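Handout 4: Parts Out, Parts In
Course notes, Desktop Hardware for People Who Would Prefer Not To
Dzintra Žukauskas

Last session we talked about why the desktop tower refuses to die. This one is about the inside of it: where things sit, how they come loose, and where you put them while they are loose. The last part sounds like housekeeping. It accounts for more lost marks than everything else on the bench sheet put together.

Before you start

Power cord out of the wall. Hold the power button in for a few seconds afterward. Lay the tower down with the removable panel facing up, take the panel off, and put it somewhere you will not kneel on it. Touch bare chassis metal before you touch a component, and again whenever you have wandered off and come back.

Work out where the big lumps are before reaching for anything small. The power supply is the metal box with the label full of fine print. The motherboard is the large flat board. The drive cage is whatever your knuckles hit first.

Parking the parts

Every part that comes out gets a parking place, decided in advance. I like a plate with raised blocks and recesses, so a part can be set down without sliding. An egg carton will do at home. A coffee mug will not, and yes, I have marked that bench sheet.

Keep the processor and the memory apart from the screws. Processors are handled by the edges only. If you have touched the contacts, say so; I would much sooner hear it from you than from the machine. 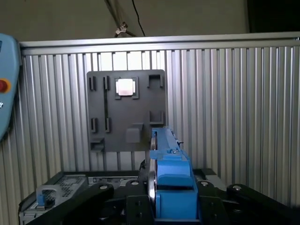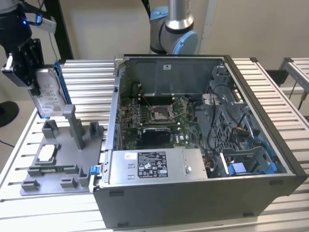
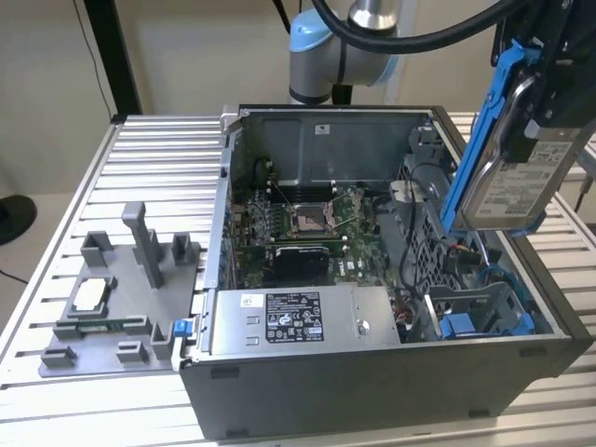

Page last changed: December

The hard drive and its caddy

A 3.5-inch drive in a plastic caddy is the friendliest part in the tower. The caddies in this set are blue, the maker's way of telling you which bits are meant to be handled. Hold drive and caddy together as one piece, keep the label readable, and line it up over the cage before lowering it. If it resists, stop. Something is in the way, and it is nearly always a cable.

Cables deserve their own paragraph of complaint. They loop out of the dark near the cage and lie across exactly the space you need. Move them aside first, with a hand, one at a time. Pushing the drive down on top of them and hoping is a method I see every year.

The socket

An empty CPU socket with its metal frame up is the most fragile thing you will meet in this course. Don't lean over it holding a screwdriver. Don't rest anything on it, including your opinion of it. The order is:

1. Lever released, frame raised.
2. Processor matched to the corner mark, lowered straight down. No pressing.
3. Frame down, lever down. The lever is stiff and will feel wrong the first time.

Memory goes in afterward. Match the notch in the strip to the key in the slot, then press evenly at both ends until it clicks. Half a click doesn't count.

Marks

The practical is out of 100. Parking the parts is worth 20 of those, which tells you how I feel about mugs. You may bring this handout and your own notes, up to 400 words, handwritten. Someone will ask whether tiny handwriting is allowed. It is, but you will have to read it under the bench lights.

For next time

Read the Zornby service notes on drive cages, skipping the history section. Sketch the inside of any tower you can get open and label what you are sure of. Put a question mark on the rest. A sketch with no question marks on it will be returned for more thought.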